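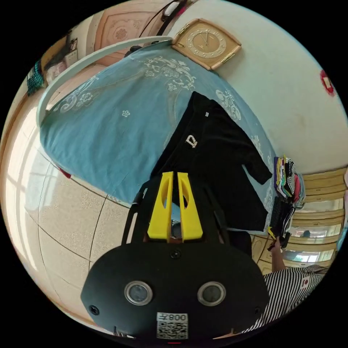 Get Involved > Participants Wanted > Robotics & Automation

Wanted: people with laundry, patience and two working hands

The Flumlow build is looking for 12 people to fold clothes at home while holding a gripper. The pay is modest. The shirts are your own.

Flumlow is a laundry-folding robot that four of us have been putting together in the shared workshop behind the old Hoekstra print shop. Rachid Tazi does the arms, Houda Saber does the software, Valentina Navarrete does the wiring and I do the forms, which explains why you are hearing from me. The arm can already pick up a T-shirt. It then holds the T-shirt in the air like a man who has found something in the road, and waits for further instructions.

Those instructions have to come from people who fold. We tried supplying them ourselves and found that four workshop regulars own the same gray hoodie and fold it the same bad way. So we need other households, other closets and better habits.

What you would do

You pick up the hand-held gripper, squeeze it to open and close the yellow fingers, and put your clothes in order with it on any flat surface you like. Beds are ideal. Patterned bedspreads are very welcome, as the software has so far met one plain workshop table and believes the world is made of it.

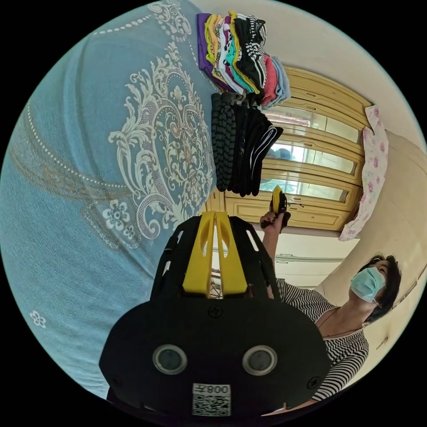

Each session runs three hours with breaks, and we ask for 3 sessions spread over as many weeks. Valentina brings the kit to your door, shows you how to hold it and takes it away again afterward. You don't need to tidy up first. Piles are the point.

We want T-shirts, knitwear, children's clothes, anything with stripes, and anything with rhinestones or other decoration that makes a gripper think twice. Please leave out underwear, and wedding outfits you would be sorry to see pinched by a plastic finger.

Who we're looking for

— Adults living within 9 miles of the workshop, on any floor Valentina can reach with a heavy case. She has asked me to mention elevators.
— People who fold a lot. Parents, market sellers and former shop staff go to the top of the list.
— Left-handers, please. We have one, and he is tired.
— No technical background. If you have one, try to keep it out of the folding.

The cameras on the gripper see whatever it points at, and that includes your room. Put away letters, bank cards and family photos before we start. You can wear a face mask if you'd like to keep your face to yourself. You may ask us to delete a session up to 11 days after it was recorded, and you won't be asked why.

What you get

A flat fee for each session, paid the same week, plus a seat at the June open evening, where Flumlow will fold something in front of an audience or Rachid will do it by hand while looking at the floor. Snacks either way.

How to apply

Leave a note in the Flumlow tray at the workshop desk, or tell Jeanine Van Dijk at the front counter, who keeps the list. Say which hand you use, what kind of clothes you have most of, and whether there is a cat. A cat doesn't rule you out, but Valentina would like to know its views on yellow plastic.

Applications close Tuesday, October 15, 2024. We reply to everyone, slowly.

Evelien Bakker
for the Flumlow build

More open calls
Pasora plotter: someone who can solder and stay calm
Clundach greenhouse vents need a second programmer
Free to collect: stepper motors, condition unknown
Evening bench helpers wanted, own safety glasses preferred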